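Print this page | E-mail this page
Shares: 203 | Comments: 6

Verlow Two-Arm Station – Set-up Guide
Section 6: Recording a task by remote control

Before you start, finish the joint check in Section 5 and keep people clear of both arms.

1. Clear the table of anything the task does not use.
2. Set out the objects for the first run. For the bread and box task, put the wrapped bread to the right of the box and leave open table between them.
3. Turn the box so its handle can be reached by a gripper.
4. Bring both arms to the start pose, one gripper at each side, with the fingers pointing in.
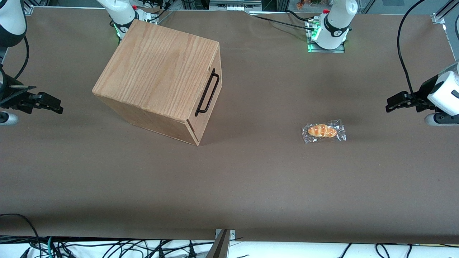 How many runs should I record before training?
Start with 313 good runs of one task, then test before you record more.

5. Take hold of both hand controllers and press the left pedal. The arms follow from this point on.
6. Do the task at a slow, even speed. If you miss a grasp, open the fingers, back off and try again in the same run.
7. Return to the start pose and press the right pedal to save.
8. Move the objects a little and repeat.

Note: Plastic wrapping slides when pushed. Close on the wrapping from both sides and lift straight up.

CAUTION: Keep arm cables out of the path of the grippers. If a cable pulls tight, press the stop button – do not try to free it while the arms are live.

Error 2178 means the controllers and arms do not match. Go back to step 4.

Revised 4/13/21, Thanakorn Bunnag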